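Subject: Re: [wovcombe-news] Arnel border closure

On Thursday another subscriber wrote:

> The Arnel government says the crossing at Lalia will stay shut until
> the shelling stops. Does anyone know if the 880 people in the customs
> sheds have been moved? The evening bulletin gave 1,663, and I can't
> tell which figure is right.

Both are right, as far as I can tell. The 880 are the people sleeping in the sheds. The 1,663 is everyone registered on the Lalia side, including families staying in the school and in private houses.

They had not been moved as of 6 p.m. The ministry offered 44 buses, but the drivers won't use the river road without a written guarantee from both sides. Assefa has signed one. Arnel has not, and its foreign minister spent most of his press conference blaming the militia instead of answering the question. 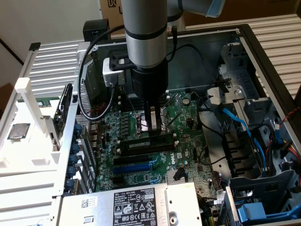 Robot arm at work over a motherboard in an open computer case.

I don't think the closure is about shelling. The last confirmed hit was 200 yards from the bridge, and that was back in October. Arnel wants the customs revenue settled before it lets anyone through – it said as much in the spring, then dropped the subject when the talks broke down.

Our own government could push harder. It paid for half of that bridge and has said almost nothing all week. I have written to the foreign office and will post the reply if I get one.

If you have the full text of the Assefa guarantee, please send it to the list. The copy on the Wovcombe page is missing the second annex.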